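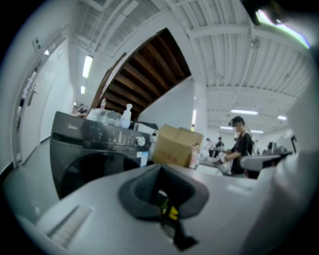 Lehren durch Vormachen, Abschnitt 2

Beim kinästhetischen Lehren wird der Arm direkt geführt, bei der Teleoperation über ein Eingabegerät. Handgeführte Greifer erfassen die Bewegung ohne Roboterarm.
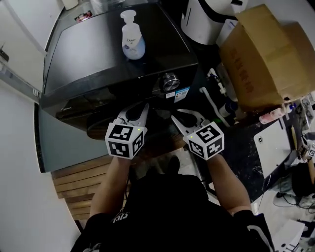
Für die Übertragung muss die Pose jedes Greifers im Raum bekannt sein. Optische Verfahren verwenden dazu Marker mit bekannter Geometrie. Sitzen sie wie hier auf Würfeln an beiden Greifern, bleibt auch bei gedrehtem Handgelenk meist eine codierte Fläche sichtbar.

Aufgabe 4: Fehlerquellen bei Verdeckung nennen.

Skript: C. Wasilewska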